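The Flarnora Bell

By Tania Samarakoon

The summer I turned 11, my uncle Habibur bought a ferry that didn't float.

It was called the Flarnora, and it sat in the reeds at the bottom of Marciniak Lane with a willow growing up through the rear deck. He paid for it with the money he had been saving for a roof. My mother didn't speak to him for two days, and then she brought him sandwiches, and after that we all more or less moved in!

Oh, I loved that boat. I loved the smell of it (mud and old rope and something like pepper) and the way the floor tipped so that a dropped marble always ran to the same corner. My cousin Thilini and I had a jar of them and we'd let them go one after another just to hear them rattle down the boards. We had the wheelhouse to ourselves. She was captain on the way out and I was captain on the way home, and since the boat never went anywhere we argued all day over which way we were going.

What the Flarnora was missing was her bell. There was a bracket for it by the door, with a green stain underneath, and Habibur would touch it every time he went past.

"You can't launch her without it," he said. "She won't know she's leaving."

So Thilini and I went looking. We asked at the bakery and the bait shop. We asked old Mr. Rathnayake, who had been a deckhand when the ferry still ran to Zokska and back, and he got so excited that he came out in his slippers and drew us a map on a paper bag.

"Fledum Point," he said. "The winter she broke loose, that's where she hit. I heard it go over the side. One ring, clear as anything, and then the splash."

We took the rowboat the next morning, with a rake, a bucket and 15 plums. What a day that was! The lake was so still we could see the weeds standing straight up under us, and every so often a fish would slide out from between them and look at us and go back in. I raked and Thilini rowed. We pulled up a boot, a kettle and a length of chain that nearly had me over the side.
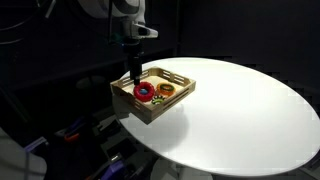
By noon the plums were gone and my hands had blistered. Thilini wanted to turn back. I said one more, and she said I'd said that already, and I put the rake down anyway and felt it knock on something that wasn't a stone.

It came up black and packed with mud, no bigger than a cooking pot. Thilini stopped rowing. I scooped the mud out with my fingers, handfuls of it, and there was the clapper, stuck fast, and then it wasn't stuck.

You should have heard it! It went out over the water and came back off the hills, and from the far shore, from the reeds at the bottom of Marciniak Lane, we heard my uncle start to shout.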